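# Packing Lunch Boxes With Two Arms: What Changes for the Kitchen Staff

Student project report, second year, Work and Technology course
Tuesday, January 6, 2026

## 1. Why I chose this workplace

Mertens is a company kitchen in Plarkberg. It prepares cold lunches for offices, and the lunches go out in boxes every morning before ten. In June the kitchen signed a contract with Gakeo, a small firm which makes control software for robots with two arms. The plan is that one station on the packing line will be done by a robot. At the time of my project the robot did not work in the real kitchen yet. It was trained in simulation, and the staff were already preparing for it.

I found this moment interesting. Most reports I have read for this course look at a workplace after the machines came. I wanted to see what people think and do in the months before.

My question was: which parts of the job will change for the packers, and who decides about it?

## 2. How I worked

I visited the kitchen for 7 mornings and stood at the end of the line where I did not disturb the work. I also had conversations with packers, with the shift leader and with one engineer from Gakeo. I promised that I would not write any names. I made notes by hand and typed them the same day.

I also received access to a part of the simulation material. I am not a technical student, so I describe it only as far as I need it for my question.

## 3. The work today

On a normal day the kitchen sends out 3875 boxes. A packer stands at one station and puts in one or two kinds of food. The vegetable station is not loved very much. The packer there must handle soft things quickly, and the hands become cold. The shift leader told me that people ask to change away from this station after one hour, and usually she lets them.

But the vegetable packers also do something which is not in the job description. They check. When a tomato is too soft or has a spot, they put it to the side without thinking long. One packer said to me: "I don't look at it, I feel it." In the written instructions of the kitchen there is no word about this.

## 4. The work in simulation

Gakeo builds a virtual counter and lets the robot practice there. The engineer explained that the simple tasks come first: take one thing, move it, put it down in the right place. The box, the board and the plate can be turned and moved between the attempts, so that the robot does not learn only one arrangement.

In one simulated setup the counter is of white marble, and the open box lies diagonally between the two hands. The right hand holds a tomato over a cutting board. When I showed this to the packers at the break, they first spoke about the space. At their station the boxes come close together, and they have nothing like so much free surface. One of them asked where the next tomatoes are supposed to come from. I wrote down this question and gave it to the engineer, who said that the supply of the food is a separate task and will be solved later.

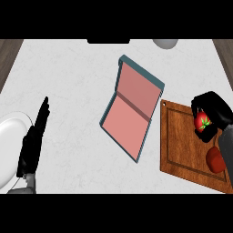 ## 5. What changes for the people

### 5.1 Tasks

According to the plan of Mertens, no packer will lose the contract in the first year. The vegetable station will need one person who fills up the supply, takes out bad pieces and helps when the robot stops. The kitchen calls this role "line support". It will be given to the packers who are there now, after a training of 30 hours.

The packers had different opinions. The younger ones mostly liked the idea of the training. Two older packers were afraid that they will stand next to a machine and wait for its mistakes. One said that waiting makes her more tired than packing.

### 5.2 Speed

At present the line can become slower when somebody is new or not well. The colleagues see it and the shift leader turns the belt down. With the robot, the speed of this station will be set in a program called Tretico, and only the office can change it. For me this was the most important finding, and it was not mentioned in any of the meetings I attended. When I asked the shift leader, she did not know it. She has now asked for her own access.

### 5.3 Knowledge

The feeling for a good tomato belongs today to the packers. Gakeo collected 82 comments from the staff about the handling of the food, and the engineer said they were very useful. However, the packers did not hear what happened with their comments. Some of them told me they would have written more if somebody had answered.

## 6. Limits of my project

I visited only the morning shift. Also, I could not see the contract itself, so what I write about jobs comes from the conversations. The robot is not installed, and my report cannot say how well it will pack.

## 7. Suggestions

- The shift leader should be able to change the speed of the station herself.
- The sorting of the vegetables should be written into the job description of line support, and paid as such.
- The people in line support should rotate every hour, like today.
- Gakeo should give the packers an answer to their comments before the installation.

I sent these suggestions to Mertens together with a short version of this report. The kitchen answered that the first point will be discussed with Gakeo at the next meeting. For the other points I have no answer yet.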